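Comics and Serial Storytelling, handout for week 3: lettering, gutters and who's talking

Okay, so last week we ran out of time just as we got to the good part, and a few of you asked me to write up what I was going to say about lettering. I'm using Larnberg as our main text again (the collected edition, 268 pages, two copies on reserve at the library desk). If you bought the digital one your page numbers will be off by a couple after the second chapter. Go by the chapter titles and you'll be fine.

Start with the opening of chapter two. The narrator gets square yellow caption boxes, the radio gets jagged balloons, and the old ferry pilot gets those wobbly ones with the thin tails. By the time we reach the storm you can tell who is shouting without seeing a single face! I love this sequence and I've probably taught it too often. Cover the art with a sheet of paper, leave only the balloons showing, and read it out loud. Then do it the other way around, art only. Write down where you got lost each time, because I'll be asking.

Now gutters, meaning the white space between panels. Larnberg mostly keeps them narrow and even, which makes the pages feel like a steady walk. Then in the harbor chapter they vanish, and the panels butt right up against each other for 13 pages. Some readers find that stretch exhausting. I think it's meant to be, but you're welcome to argue with me in your response (somebody does every September, and last time I half changed my mind). 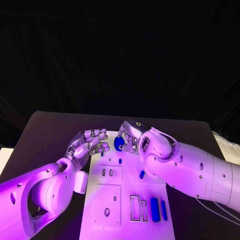 Reading and Viewing

For next class, please read the first three issues of Karnden. It ran as a monthly before anyone thought of collecting it, so each issue has to catch you up and leave you hanging, and you'll see the same flashback drawn three different ways. Watch the lettering change in the third issue, when a new letterer takes over. The balloons get rounder and the sound effects move inside the panel borders. Does the lead character sound younger to you? She does to me, and her lines are as blunt as ever.

If you want more, Marras is a short black and white book with no captions at all, and Pillau is the opposite, so wordy that some pages are nearly prose. I wouldn't read them back to back. Pillau takes an evening and a strong lamp.

Written response

One page, double spaced, on a single page of Karnden. Pick a page where you think the lettering is doing something the drawing can't do alone. Please don't retell the plot, I've read it more times than is healthy. Name the issue and page, attach a copy, and mark the balloons in the order your eye hits them. Upload it by 5 p.m. the day before class.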